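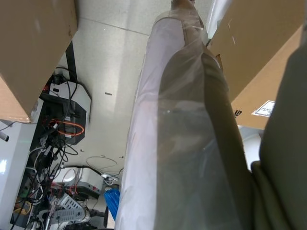
A roll still in its plastic film, with cardboard boxes on the tiled floor behind it.

Cladthorpe Stores Move: progress report for the period to 15th May
Prepared for the Warby Fund by Thaís Damasceno

Where we are

The packing stage is finished in the back store and under way in the front room. The front room should be cleared by the end of the month. The new unit on Zarkton Road has been ours since February and the shelving there is up, apart from one bay where the wall brackets were the wrong depth. Dantas, who supplied the shelving, have agreed to change them without charge.

Rolled stock

In the last report I said the rolled materials were the part I was least sure of. They are awkward to lift, they mark easily and they can't be stacked under anything. We looked at putting them into tubes, but the longer ones would have needed tubes made to order and the quote was more than the whole packing budget for that room. We have kept them in plastic film instead.

The film creases along the length of a roll and puckers at the ends. I am not worried by the creases. The ends need more attention, and I have asked for every one to be checked before loading, with a second turn of film put on where it looks thin. Rolls will travel on top of the boxes and come off the van first.

Boxed stock

Boxes are being labelled on the side and not on the lid, so that they can be read once they are stacked. The labels we bought are on the small side. They are fine at arm's length but hard to read from across a room, and for the front room we will write the shelf number next to the label in marker as well. I don't propose going back over the boxes already done.

The stock list now has 1861 lines. Of these, 781 have been matched to a box or roll and given a shelf at Zarkton Road. A further 336 lines are things we have agreed to give away or throw out, mostly duplicate display boards and offcuts too short to use. The rest are in the front room or still to be traced on paper. I expect a few never to be found, as the old list was not kept up during the two years before the grant.

The rooms

The lease asks for the floors to be left clear and clean. The tiles in the back store have come up well under the old racking and I don't think we will need the contractor we allowed for. There are still scraps of packing and lengths of cable to pick up as we go. Cables are to be coiled and tied before anyone carries stock through, please, and anything we can't identify goes in the crate by the office door until the electrician has been.

Spending

We are within budget on film, tape and boxes. Van hire has gone up since the application and we now need two days of it where we had planned for one and a half. I would like to move the money set aside for floor cleaning across to cover this. It does not change the total. Could you confirm by email that this is acceptable, as the hire firm wants a deposit.

Problems

The lift at Cladthorpe was out of use for most of a week. Boxes were carried down by the stairs and the rolls were left where they were. We lost time but nothing was dropped. The landlord has been told in writing that we need the lift on both moving days.

Insurance for the journey is still not settled. The insurer has asked for a value for the rolled stock as a separate item and I am working this out from the purchase ledgers.

Next period

Finish the front room.
Check the ends of all rolls and rewrap where needed.
Get the replacement brackets fitted in the last bay.
Agree the insurance value and book the van.
Send you the completed stock list with shelf numbers.

The claim form for this period and copies of the receipts will follow by post.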